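Skip to content
Home | Journal | Issues | Sections | Authors | Contact

4. What people do with a small bedroom

I'll admit I came to this part of the project with a bias. I love a small bedroom! I grew up in one, I rent one now, and I had a pretty firm idea of what makes one feel good (a low bed, one decent lamp, nothing on top of the wardrobe). So when I sat down with the home diaries I half expected to find my own taste staring back at me. I didn't, and this section is mostly me working out why.

Quick recap for anyone who skipped Section 3. The diaries came from 34 households in Grustier and Wieser, all of them living with at least one bedroom that the person keeping the diary called "small" or "tight." I never gave them a cutoff in square feet. I wanted to know what felt small to the people sleeping there, and I'd rather argue with a reviewer about that than hand somebody a tape measure. Each household wrote down every change they made to the room over the season, what it cost them, and how they felt about it a week later.

4.1 Color came last

Paint is what the decorating magazines lead with, and I was sure the diaries would too. Very few people touched the walls. When they did, it was nearly always after the furniture had been shuffled around a couple of times and they'd run out of other ideas. One diary from Wieser has a whole page on choosing between two off-whites, then a single line a week later that reads "can't tell." I felt that one in my bones.

Textiles did a lot more work. People swapped a bedspread, hung a heavier curtain, threw a rug down beside the bed, and then wrote about it at length and with real pleasure. Several mentioned that a bright throw made them want to make the bed in the morning, and I believe them (mine did the same). The budget cap was 100 dollars per household, and textiles ate up the biggest share of it nearly everywhere.

4.2 The floor as storage

Now for the part that surprised me. I had coded "floor clutter" as a problem before reading a word, and I had to go back and undo that. In diary after diary the floor was a working surface. People sorted laundry there, laid out clothes for the next day, parked a basket there on Friday and left it till Sunday. They were quite cheerful about it too. What bothered them was having a basket or a stack of books with no regular spot, so that it drifted around and got kicked.

The fix that stuck best was a low cabinet on its own, pulled away from the wall. I would never have suggested it, as it goes against every layout guide I own. But a small cabinet standing out in the room gave people something to set things on from either side, and it split the sleeping end from the dressing end without a screen. The households that tried this kept it far more often than those that bought wall shelves. Light-colored pieces did better than dark ones in my reading, though I wouldn't push that very hard on a sample this size. Figure 1 goes with the layout discussion. 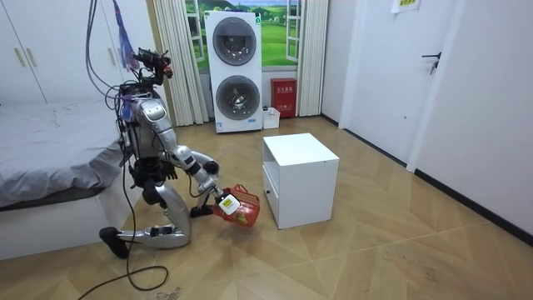

Figure 1. Bedroom with a small white cabinet in the middle of the floor and a red plastic basket held just above the floor.

4.3 Wardrobes, and what sits around them

Wardrobes got the most complaints by a mile. They're big, they're hard to move, and in a rented place they often come with the room. The Jivent flat-front range turned up in a good number of diaries and the comments on it were mixed: people liked the plain doors and grumbled about the depth. The Dratilport units are shallower and drew fewer complaints, but hangers have to go in at an angle, and a couple of people gave up and folded everything.

I also scored each room for comfort on the 100 point scale from Section 2, and the wardrobe's size hardly moved the score. Whether the doors could open all the way did. That sounds obvious when I type it out, but I had no variable for door swing until I was well into the coding, and I had to go back through more than 3000 diary entries to add one. My December was not restful.

What I can't tell from this set is how long any of it lasts. The diaries stop after one season, and a rug that delights you in week one might be in a closet by spring. Section 5 picks up the follow-up calls, where a few of the happiest households had already moved the cabinet back against the wall.

We use cookies to improve your reading experience. Accept | Manage settings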